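Section 4: Setting Up Your First Location in Cimis

If you've made it through Section 3 you have a login, a license number on file and (I hope) a cup of coffee. Now comes the part I like best, where the shop starts to look like a shop on your screen. I've done this for our own store in Fladham and again when we opened in Ellcombe, and the second time went so much faster that I wrote down everything I did differently. Most of it ended up in this section.

Before you start

Have these things next to you:

Your state retail license, the paper copy, with the premises address exactly as printed
A floor plan, even a pencil one
The admin password for the back-office computer
Your opening count, or at least a date when you plan to do it

Note: You can stop after any numbered step and come back later. Cimis saves when you press Done, so press Done.

4.1 Create the location

1. Sign in as the account owner. A manager login will get you to the Locations page, but the Add button stays gray.

2. Choose Locations, then Add New.

3. Type the premises address the way it appears on your license. If the license says "Street" and you type "St." the match will fail, and you'll get a red banner with a number in it (878). I saw that banner four times in Fladham before I noticed the period.

4. Pick the license type. If you hold both adult-use and medical, tick both boxes now. You can add the second one afterward, but you'll have to redo your tax settings from scratch -- ask me how I know.

5. Give the location a short name. Your staff will see it on every screen and every label, so keep it to one word if you can. Ours are just the town names.

6. Press Done.

Caution: Don't create a "test" location under your real license number. Anything you receive into it gets reported with everything else, and taking it back out means a written correction to your regulator.

4.2 Lay out your rooms

Cimis wants to know where every package is sleeping at night. It starts you off with three rooms: Vault, Sales Floor and Quarantine. You can rename the first two. Quarantine keeps its name no matter what you do to it.

1. Open the location and choose Rooms.

2. Rename Vault and Sales Floor if you'd like. We call our vault "Back," which saved a lot of confusion with the new hires, who were looking for a big round steel door.

3. Add any other room that will hold product overnight. A break room doesn't count. A display case with live product in it does.

4. For each room, set a package limit. The default is 600, and it's fine for a normal vault. For the sales floor I dropped ours to 166, the number of slots we have behind the counter, and now the system complains before the shelves get silly.

5. Drag the rooms into the order you walk them when you count. It looks like a cosmetic thing, I know! But the count sheet prints in this order, and you'll be the one walking it.

6. Press Done.

Note: The limit counts packages, so a case of pre-rolls under one tag is one package, even if it takes up a whole shelf.

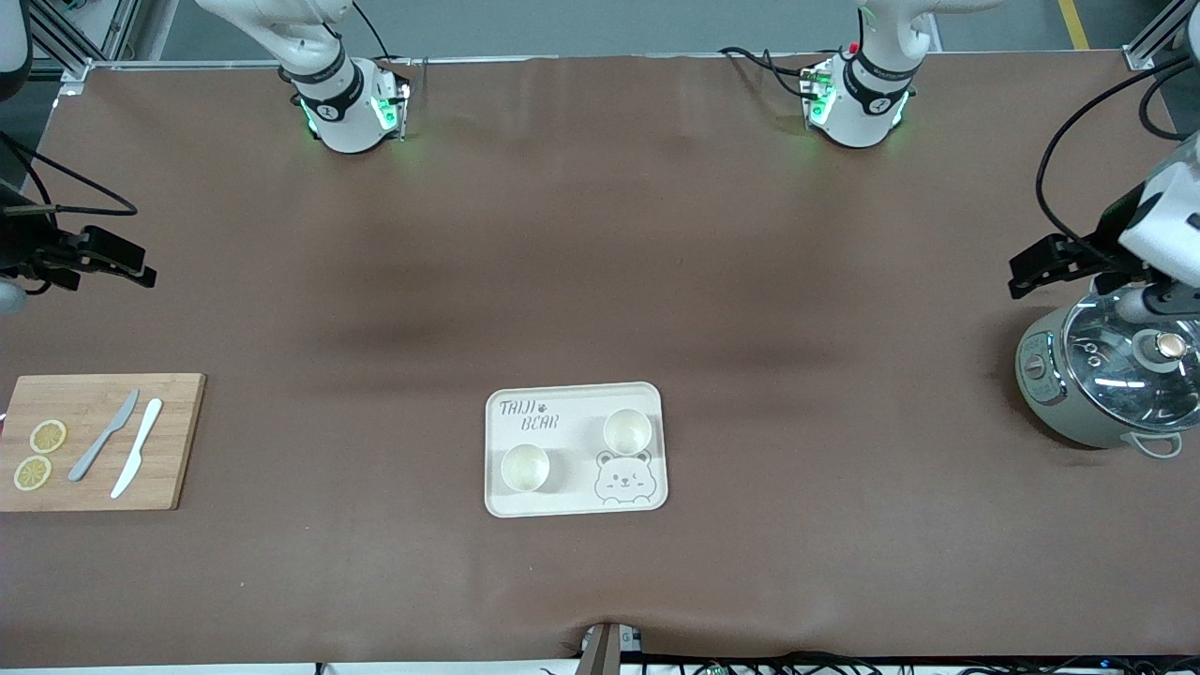 Paula Avram

4.3 Connect the label printer

I'll admit I put this one off in Ellcombe for two days and did labels by hand. Please don't be me. It takes maybe ten minutes, and then you never think about it again (until the roll runs out on a Friday-before-a-holiday kind of afternoon).

1. Plug the printer into the back-office computer with the cable that came in the box. Wireless works too, but do the first setup with the cable.

2. Load a roll with the labels facing up and close the lid until it clicks on both sides.

3. In Cimis, choose Devices, then Printers, then Find.

4. When your printer shows up in the list, select it and set the print quality to 300. The lower setting looks okay to the eye, but our scanner hated the barcodes.

5. Print a test label. Scan it. If the scanner beeps and the word TEST comes up on the screen, you're set.

6. Assign the printer to a room. Labels requested from that room will come out there, and everyone else's will go to the default.

Caution: Check your state's current label wording before you print a full roll. The template in Cimis gets updated, but the date in the bottom corner of the template page is what matters. If it's older than your most recent bulletin, wait.

If nothing shows up in the list, unplug the printer, count to ten, plug it back in and press Find again. If that doesn't do it, restart the computer. If that doesn't do it either, Section 9 has the long version, with the driver downloads.

4.4 Add your people

1. Choose Team, then Invite.

2. Enter each person's name as it appears on their agent card, plus the card number and the date it expires.

3. Pick a role. Budtender can sell and look things up. Lead can also move packages between rooms. Manager can receive deliveries, adjust quantities and see the money. I'd hand out fewer Manager roles than you think you need -- it's easy to bump somebody up later and awkward to bump them down.

4. Turn on expiry reminders. I have mine set for January and again a month before each card runs out, and I still had one slip past me because I'd typed the wrong year.

5. Send the invite. The link is good for one use, so make sure they open it on the device they'll be using to set a password.

Note: A person whose card has expired is locked out of sales automatically at midnight. They can still clock in. That surprised all of us the first time it happened.

4.5 Turn on reporting

Leave this for last. Once it's on, every receipt, sale and move goes up to the state, and you can't quietly fix a typo anymore.

1. Check the rooms, the printer and the team list one more time.

2. Choose Compliance, then Connect, and paste in the key you got from the state portal. Watch for a blank space at the end, as it loves to sneak in when you copy from an email.

3. Wait for the status light on the page to change from yellow to green. Ours took about an hour. Yours may be quicker.

4. Receive one small package and check that it shows up in the state portal with the same tag and weight.

5. If the two agree, you're live. If they don't, press Pause right away and call support before you receive anything else.

Your opening count comes next, and that's Section 5. Wear comfortable shoes.

Section 4 last revised July 2, 2023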